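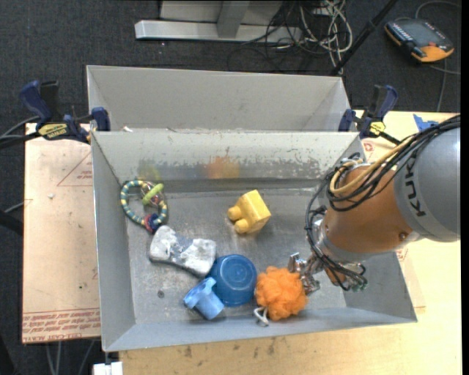 Ticket 297: Clelton order export stops at line 100
Opened 28 September 2018
Status: waiting on vendor

Any order with more than 100 lines comes out of Clelton short. No error, and the log says "complete." Kekana support blames our network. I doubt it, as a network fault wouldn't pick the same line every time.

Tried so far:
Cleared the cache, as told. No change.
Ran it from the Baklow office. Same cutoff.
Rolled back to the August build. All 121 lines exported.

Vendor reply: "Please update to version 2 and retest." We are on version 2. Asked again what changed after August.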